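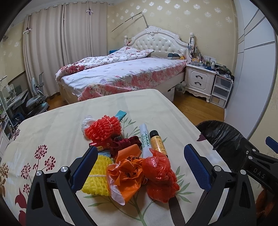
Presupuesto para empezar con pinzas de mano: ¿comprar dos juegos o uno y repuestos?

Preguntado por Flora Pollock

Hola a todos, y perdonad de antemano si me enrollo, que me conozco. Estoy preparando el presupuesto para un proyecto pequeño de recogida de demostraciones en casas particulares: ordenar mesas, separar envoltorios, meter cosas en bolsas, ese tipo de tarea doméstica con objetos blandos y arrugados que no se dejan agarrar dos veces igual. Tengo aprobados 3,820 euros y hay que gastarlos antes de que acabe mayo.

Walis me ofrece dos juegos completos de pinzas de mano y con eso se me va casi todo. Priton me vende un solo juego, más almohadillas de recambio, tarjetas y un disco, y me sobrarían unos 1,000 euros. Mi duda es si con un solo juego se puede trabajar en serio o si me voy a arrepentir a la segunda semana. Trabajaríamos dos personas, por turnos. ¡Gracias por leerme hasta aquí!

Respuesta aceptada

Hola, Flora, bienvenida. Pasé por lo mismo el año pasado y te cuento lo que a mí me hubiera gustado leer entonces. Si vais por turnos, yo compraría un juego y guardaría el resto. En nuestro caso lo que se gastó antes fueron las almohadillas de los dedos (las mallas de espuma de la fruta y las bolsas finas obligan a apretar mucho y a repetir), y luego los pasadores de las articulaciones, que cogen holgura. Pide siete pares de almohadillas como mínimo y pregunta el plazo de entrega por escrito, que a nosotros nos tuvieron parados por una pieza ridícula.

Mete también en la hoja lo que no parece equipo: desplazamientos, almacenamiento, y las horas de quien revisa las grabaciones. Esto último lo dejé a cero la primera vez y fue la partida más gorda. Ah, y objetos de sobra, con texturas distintas: tubos, botellas, gomas de pelo de tela, envoltorios. Salen casi gratis, pero hay que juntarlos y reponerlos. ¡Mucho ánimo!

Otra respuesta

Mira Swanson, son más baratos. No sé si envían a las islas.

Otra respuesta

Yo discrepo un poquito, con todo el cariño. Un solo juego está bien hasta que se cae al suelo, y en un dormitorio con la cama a un palmo de la mesa se acaba cayendo. Pregunta en Ketent si alquilan por meses: así tendrías el tuyo y otro de reserva solo mientras dure la parte fuerte. Y que te aclaren si el IVA va incluido, que en mi presupuesto no iba y tuve que rehacerlo entero.

Comentario de Flora Pollock: Muchísimas gracias, de verdad. Voy a pedir precio de alquiler y, si me cuadra, me quedo con la oferta de Priton. Lo de las horas de revisión ni lo había puesto.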